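Forum > Workshop and Studio > Surfaces, Benches, Tables

White tabletop, matte topcoat: cleaning and tape residue

teixeira_bench
Posts: 221

I have a smooth white tabletop pushed against a white wall. Painted MDF, two coats of primer, three coats of waterborne matte enamel, sanded at 400 between coats. It has been in use since May. Two problems.

1. Gray scuffs where plates and bowls get slid across it. Isopropyl does not lift them. A melamine sponge does, but it leaves a shiny patch.

2. Adhesive residue from clear tape. Same story with solvent.

What are people using that removes the marks and leaves the sheen alone?

mayrhofer_u
Posts: 1,115

Melamine sponge is an abrasive. You are burnishing the matting agent flat, and the shine is permanent until you recoat. Stop using it on anything below satin.

For scuffs, try a soft white vinyl eraser first, dry, with light pressure. Most gray marks from tableware are material deposited on top of the paint, so they come off without touching the film. Wipe the crumbs off with a damp microfiber cloth.

For tape residue, use odorless mineral spirits on a cotton pad. Hold it on the spot for a minute, then roll the residue off with a fingertip. Follow with dish soap and water. Test a corner first.

Ursina Mayrhofer

ganenau
Posts: 99

Disagree on the mineral spirits. Waterborne enamel that hasn't fully cured can soften under it. Cooking oil works on most tape adhesives, it's just slower, and then you degrease.

mayrhofer_u
Posts: 1,115

It was painted in May. It is cured.

teixeira_bench
Posts: 221

Eraser worked on the scuffs. Mineral spirits worked on the residue, no change in sheen that I can find with a flashlight held low. The burnished patch is still there and I will live with it until the next coat.

Related question. The color of the top is close enough to the wall that the back edge almost disappears, only a faint gray line where they meet. I like this for keeping the area plain, but pale and translucent items are hard to pick out on it. A purple plate is no trouble. Something thin and light blue is another matter once it is crumpled.

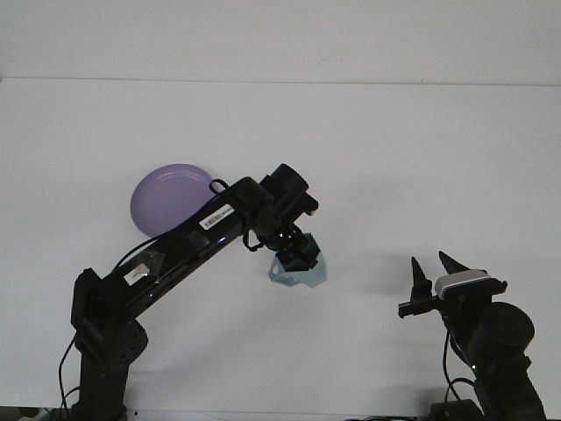

I have considered repainting the top in a mid gray, or laying down a removable mat. The mat is less work, but every mat I have tried curls at the corners or slides. Repainting means clearing everything off for a week.

drurkance
Posts: 29

Repaint. Gray hides scuffs too. You would solve both of your problems with one can.

ganenau
Posts: 99

Gray does not hide scuffs, it hides gray scuffs. You'll get white ones from anything ceramic with an unglazed foot ring. I had a charcoal top for two years and it looked like a chalkboard.

I'd keep the white and change the light. If the lamp is straight overhead, thin plastic has no shadow to speak of. Move it to one side and lower it. The creases catch the light and the object separates from the surface.

drurkance
Posts: 29

Charcoal isn't mid gray.

mayrhofer_u
Posts: 1,115

Agree with ganenau about the light. One caution: a low side light also shows every roller mark and the burnished patch. On a matte surface it is tolerable. On semi-gloss it would be unpleasant.

If you go with a mat, skip the rolled ones. Get flat sheet stock, 1/16 inch or thicker, shipped flat. Matilde Abreu wrote up her sheet-goods tests in the long thread pinned at the top of this section. Her conclusion was that thickness mattered more than material for curl. For sliding, a strip of thin shelf liner under the front and back edges is enough. Avoid double-sided tape or you will be back here asking about residue.

abreu_m
Posts: 221

Correction, thickness mattered more than material among the sheets that shipped flat. Anything that arrived in a tube curled regardless. The Ikeck sheet was the flattest of the ones I kept, and it comes in a warm gray that is dull enough to avoid glare. It does pick up cut marks, so don't use it under a knife.

Round the corners to a half-inch radius. Square corners are what lift first.

teixeira_bench
Posts: 221

Light first, as it costs nothing. If that is not enough I will order a sheet cut to the depth of the table and leave the paint alone.

Does the shelf liner mark the enamel over time? I have seen rubber feet leave yellow rings on white paint.

abreu_m
Posts: 221

Some do. It's plasticizer migration. Use silicone, or lift the mat every month or two and check.

ganenau
Posts: 99

Or use felt. It grips less, but with a sheet that size the weight does most of the work.

mayrhofer_u
Posts: 1,115

Felt on matte enamel will slide the first time someone leans on it. Silicone.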